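The Desk Tower: Do You Need One?

Every newsletter I've ever edited gets to cables eventually, and I've held out as long as I could. But after the letters that came in on the June item (the one about extension leads under carpets), I gave in. Several of you wanted to know whether those upright power towers are worth the bother, or whether they're a plain old power board that somebody has stood on its end and marked up.

My starting position was the second one. I've owned flat power boards all my adult life and never once wished they were taller. Mirjam Hämmerli, who looks after the bookings at the Culitz Street rooms, disagrees with me strongly and has done so by email, with capital letters. Her view is that a board on the floor is a thing you kick, and a tower on the table is a thing you can see. Fair enough. I still think a lot of the appeal is that it looks organised.

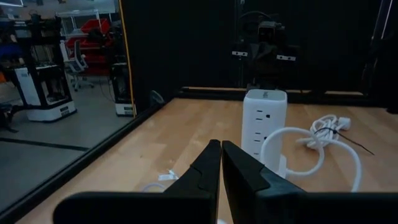 My first complaint is the cord. The sockets go neatly upwards and take up hardly any room, and then out of the bottom comes a great thick lead that wants to be somewhere else. A stiff cord keeps the shape it had in the box for ages, and it will happily take over the half of the table you thought you'd saved. The brochures never show this. In the Kaufmann catalogue every lead vanishes straight off the back of the desk, as though there were a hole there. Most of us don't have a hole there.

Then there are the spare cables. I'm in two minds about tying them up. A bundle looks tidy, granted, but a lead that's carrying a decent load shouldn't be left in a tight coil, so please undo it before you plug in anything that heats. For phone chargers and the like I don't lose sleep. If you must bundle, use a tie you can open again. I've watched grown adults go at a cinched one with a bread knife.

Alois Wallner wrote in to recommend labelling both ends of everything. He has done 40 leads this way at his place and says he will never go back. I admire it. I also suspect that by August half the labels will have dropped off, and he's welcome to write in and tell me I was wrong.

The question I was asked most was about adapters. Blocky ones are a nuisance on a flat board because they sit over the neighbouring socket, and the towers are sold as the cure for that.
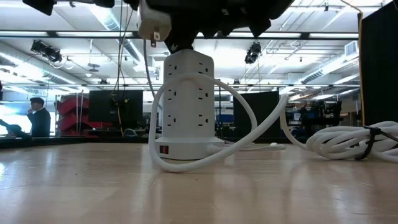

I'm not convinced it's a cure. Sockets in pairs are still in pairs, whichever way up you stand them, and a fat adapter can crowd the one beside it just as rudely as it did on the floor. What you do get is a better view of what you're doing. If you have stiff knees or poor eyesight, that may be reason enough, and I won't argue.

A switch you can find without crawling is the other real point in their favour. I'd pay a bit for that. I wouldn't pay what the shop at Positz was asking.

So, a grudging yes for a shared worktable, and a no for the home office where the board already sits quietly behind the filing cabinet. Measure your table first, allow for the cord, and check that the base is wide enough to stay put when somebody yanks a plug out with one hand. Mirjam has offered to bring hers to the next open morning for anyone who wants to try it. Bring your own adapter.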